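The Clear Parts

a short story

They put me on the night desk in August, when the fault had already a name. The technicians called it "the ghost hold." Sometimes the cell reported that it was holding a part, and it was holding nothing. Then it carried the nothing across the table, with great care, and put it in its place.

I was not a technician. I had worked nine years in the safety office at Garg, where I wrote reports on forklifts and wet floors. A report must say what happened, in which order, and who was standing where. This I could do. So when a hand was hurt at the Bradovano site, they sent me there with a laptop and a key card, and they asked me to write it down.

The hand belonged to Latrice Ferreira. She was the operator of Cell 4, and she was back at work before I arrived, with two fingers taped together.

"You want to see it working or you want to see it broken?" she asked me.

"Is there a difference?"

"Not from the outside," she said, and she pressed the green key.

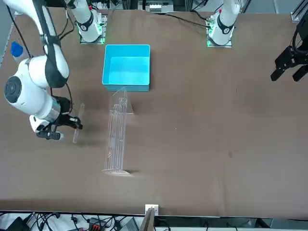

11 min read

She called the cell Duto. The name was printed on the first invoice, and I think it was the name of the software, but she used it as you would use the name of a dog. Duto had two arms. That night the right arm did the work with the plates, and the left one waited at its side of the table. The plates were clear acrylic, thin, and they belonged to display stands that a company named Celetti sold to museums. A beetle or a coin would look as if it was floating. It was the whole purpose of the product that you could not see it.

"Now think about a machine that works with cameras," said Latrice.

I thought about it. I wrote in my notebook: the part is difficult to see. Then I crossed it out, because in my office we do not write what is difficult. We write what happened.

What happened was simple in the first account. At 4 in the morning the cell stopped and showed a message. The message said that a part was held and the placing was blocked. Latrice looked and saw open air between the fingers. She knew the ghost hold already, she had met it many times. She put the cell in pause, reached over the table and waved her hand through the place where the part was supposed to be.

But this time the part was there.

It was a narrow plate and it stood with its edge toward her. She pushed it with the side of her hand, the plate turned in the grip, and the force sensor in the wrist felt the push. The pause should have kept the arm still. The arm moved back 13 millimeters. Her fingers were between the plate and the rack, and that was enough.

"So the machine told the truth," I said.

"One time," said Latrice. "After how many lies?"

This was a fair question and I went to find the answer. The log of Cell 4 was kept as plain text, and I read it through two nights with a bag of sunflower seeds. The cell had reported a held part that was not there 266 times since spring. Every time somebody had cleared the message by hand. The log had a field for a comment, and at the start the comments were long. "Checked gripper, no part present, camera cleaned, restarted." By June they said "no part." In July they said only "np."

I counted them myself, because the figure would be in my report and somebody would ask.

On the third night I asked to see what the machine saw. Latrice pulled a second chair to her screen and opened the wrist camera.

I had expected something strange, I don't know what. Numbers maybe, or green lines as in a movie. It was a picture like any other picture. There was a wall, and the black fingers, and where the product should be there were some streaks of light.

"Where is the part?" I asked.

"You tell me."

I pointed at a streak. She shook her head. I pointed at another one.

"That is the lamp," she said. "It is the lamp on the big column. Duto loves that lamp. Half of the time he believes that it is an edge." She moved the cursor down between the fingers, slowly, so I could follow. "There."

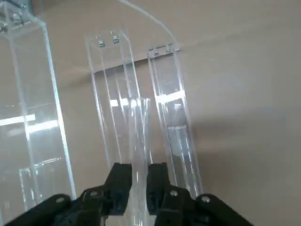

Wrist view: a clear tube between the fingers, with the clear columns behind it.

When I knew where it was, I could not stop seeing it. This troubled me. I asked her to go to another recording, and again I was blind, and again she had to show me. She did not look for the part itself, she explained. She looked for the place where the wall behind was a little bit wrong.

"How long did it take you to learn this?"

"A winter," said Latrice. "And I still put my hand in."

She said it without any color in her voice. She was opening and closing the taped fingers on her knee.

The first fault, the ghost, was then clear enough. Reflections made the camera find edges where there was only air. The second fault was the one that did the harm, and for this one I had to write four letters and make one telephone call in which I was not polite. The pause button did not cut the power to the arms. It only stopped the program. Under the program there was a small piece of control that kept listening to the force sensor, so that the arm could be soft when it met something. It was made soft for safety. When somebody pushed it, it gave way. And nobody had asked to which side it would give way, and what would be standing there.

I explained this to Latrice at her desk, with a pencil for the arm and a coffee lid for the plate. I was rather proud of my explanation. She listened until the end.

"So he was trying to be gentle," she said.

"It was a compliance mode with no limit on the direction."

"Yes," she said. "That is what I said."

My draft had eleven pages. Under "Cause" I wrote the reflections and the control. Under "Contributing" there is always a line for the operator, and the form does not let you leave it empty. I had filled this line hundreds of times in nine years. Operator did not follow the procedure. Operator was in a hurry. You can write it while you are thinking about your lunch.

The procedure for Cell 4 said: before reaching into the work area, switch off the drives and wait for the lamp. To switch them on again took 11 minutes, because both arms had to find their home position. I took my pencil and multiplied this by the ghosts. It made almost forty-nine hours. Then I took the monthly targets of the cell and looked for these hours in them. They were not there. In no month had anybody put them there.

I went down to the floor with the paper in my hand. It was late, and the hall had the sound it has when only the fans are running. Latrice was working with the drives off, wiping the rack with a soft cloth, and she held every piece up toward the lamp before she put it down.

"There is a line for you in the form," I told her. "I must put something."

"Put that I reached in."

"This I have already. It asks why."

She turned the piece in her good hand. At one angle it was a piece of acrylic, and at the next one she was holding nothing with two fingers, like a person who is about to describe the size of a fish.

"I looked, and I didn't see it," she said. "You sat in that chair. Did you see it?"

I wrote this down, the first sentence only, with her name under it. Then I added a sentence of my own, which is not usual. I wrote that the investigator had looked also, on three recordings, knowing that a part was present, and had not found it.

The report came back from my office once, with the second sentence marked in yellow. I sent it again with the sentence still in it. It came back a second time with no marks, and a week later a man arrived with a roll of matte film for the lamp and a new switch, a real one, red, wired to the drives -- he needed one afternoon for everything. The targets were changed in the autumn. They were changed less than I had asked.

I have a desk on the day shift again, and forklifts. Last month Latrice sent me an envelope from Bradovano with no letter in it. I turned it over and shook it, and I looked inside against the window, and I thought that she had forgotten to put something in. I was already holding it above the basket when I felt the weight at the bottom corner.

I laid it on my desk, on the dark blotter. In the mornings, when the sun is low, you can see one edge.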